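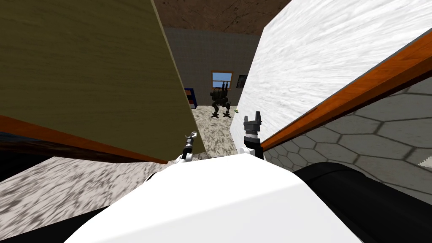

Right, adding to my ticket as asked, with everything I've tried so far. The problem is still the parts list: I save my plan in Prutent, send it to Haklow for a quote, and a great chunk of it vanishes on the way. The plan itself is fine as far as I can tell. All my finishes are in there, the white marble with the grey streaks, the orangey-brown wooden edge strip, the big grey hexagon tiles with the darker grout lines. But my list in Prutent has 208 lines and the quote that comes back has 114, and I can't order half a kitchen!

**What I'm using**

- Prutent 2, desktop version, on a fairly old laptop
- Haklow trade account, Verthorpe branch
- File type: the ordinary spreadsheet export (the CSV one)
- Started: April, after the update. Before that I'd sent several lists over and they all arrived in one piece

**What happens**

I press Export, pick "Supplier list", get the green tick and the file lands in my downloads. If I open it on the laptop everything is there, hinges and all. Then I upload it on the Haklow page, it thinks for a bit, says "List accepted" and makes a quote. No warning, no red text, nothing. The only reason I noticed was that the total looked far too good, and I did have a happy few minutes before I scrolled down and found no plinths.

**First go, Friday morning**

Tried the things on your help page. Logged out and in, cleared the browser, used a different browser, restarted the laptop. Same quote each time, same number of lines, so at least it's consistent. I also turned off the "group identical items" box as I thought it might be squashing things together. It made no difference, and when I checked, the missing bits weren't duplicates of anything.

**Second go, after lunch**

Rang the Verthorpe counter. The chap there was very nice about it but could only see what I could see. He tried my file from his end and got the short version as well, so I'm ruling out my laptop and my broadband (which I'd been blaming all morning, sorry broadband).

**Third go**

I made a tiny test plan with a wall cupboard, a base cupboard, a worktop and one length of edging. That went through perfectly. So I started copying bits over from the real plan, a run of cupboards at a time, uploading after each one. Tedious, but I had the radio on. It was all fine until I pasted in the long wall, and from then on everything below a certain row was missing from the quote.

The last row to survive was the one just above the long worktop.
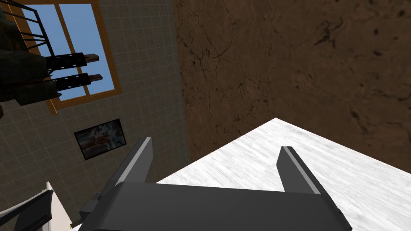
*White marble finish, faint grey veining.*

So I had a proper look at that worktop row. The length is 3,000 mm, and Prutent writes it in the export as 3,000 with the comma in it. None of my other rows has a comma in the length, as everything else in the plan is under a metre. I don't know much about spreadsheets, but I do know the C in CSV stands for comma, and I got quite excited at this point.

**Fourth go**

Opened the file in a plain text editor, took the comma out of that one number, saved it under a new name and uploaded it. All 208 lines came through! I did it again with the original just to be sure and the quote went back to 114. Took the comma out again, full list. I've attached both versions to the ticket so you can compare them.

I also tried changing the worktop to 2,990 in Prutent itself, to see if it was something odd about that exact length. It broke in the same place, so it's the comma and not the size.

**Where that leaves me**

I can get a quote now, so you can drop this from urgent to whatever comes next. A few things I'd still like an answer on though:

1. Is there a setting in Prutent to leave the comma out of numbers? I found one under Display, but it only changes what's on the screen and the export ignores it.
2. Could the Haklow page say something when it gives up partway through a list? "List accepted" is a bit cheeky when it's thrown away nearly half of it.
3. My neighbour uses the Furtado planner and sends her lists to the same branch with no trouble. Is it worth me moving the plan across, or will it lose all my notes? I've got notes on nearly everything, mostly about pipes.
4. I placed a small order through the same page soon after the update. It was mostly handles and drawer runners, so I think it's safe, but can you check whether anything was dropped from it?

**Small extra thing, might be separate**

When I edit the file in the spreadsheet program instead of the text editor, it strips the noughts off the front of the part codes and Haklow then says it can't find them. At least that one gives me an error. I've gone back to the text editor and will stay there, but if you're writing this up for the help page it might save somebody an afternoon.

**Update, same day, 5.40 pm**

Got your reply, thank you, that was quick. Yes, I'm happy for you to pass my files on to the export people. I've tried the tab-separated option you suggested and the Haklow page won't take it at all (it says "wrong file type"), so I'm sticking with deleting the comma by hand for now. Please leave the ticket open until I hear about the handles and runners order.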